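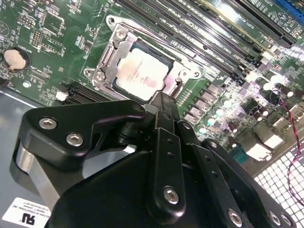 4.2 Who reads the contract

Previous Section | Contents | Next Section

Firnis, the contract review tool under study, was sold to small law firms on the promise that junior lawyers would go home earlier. We followed 15 associates at Kileck through one September. They went home at the same time as before – they just had better spreadsheets when they left. Of the 445 clauses the tool flagged, most were flagged for being long, a crime of which the whole profession is guilty.

Partners took to the tool faster than we had guessed, mainly by asking associates to use it for them. Seven associates kept a private list of clauses they no longer trusted it to read, and the lists barely overlapped. We return to billing, where feelings ran higher, in Section 4.3.

Figure 2. Gripper over the motherboard of an open desktop tower.

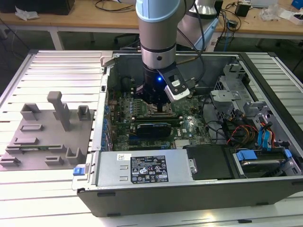

Sunil Begum objected, on reading a draft of this section, that an hour saved on review is an hour the firm can't bill, and that we had no business being surprised when it was spent on more review. We accept the point. Our interview guide asked about time saved and left out who wanted it saved – a gap we fixed before the second round at Samarakoon.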